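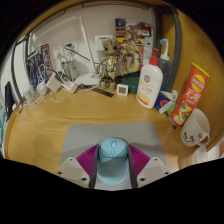
A reader wrote in asking why the guitar strings on an acoustic go dull a week before every gig, and whether boiling them was worth the bother. Short answer: boiling works for a night or two on bass strings, and I wouldn't try it on anything thinner!

What I do is wipe them down with an old cotton T-shirt after every set (underneath too, that's where the muck sits). I've had one lot of Adska bronzes last 109 days this way, and I play most evenings.

A few other bits from my bench while I'm at it:

Sticky tuning pegs: a touch of pencil lead in the nut slots first, before you blame the pegs.

Grey fingerboard: one drop of lemon oil per fret, rubbed in, left ten minutes, wiped off. I use the Celard one but any colour or brand will do, except on maple.

Crackly jack: turn the plug in and out almost 128 times. I'm only half joking, it does clean the contacts.

Next time I'll get onto drum skins, and my favourite way of storing leads without kinks.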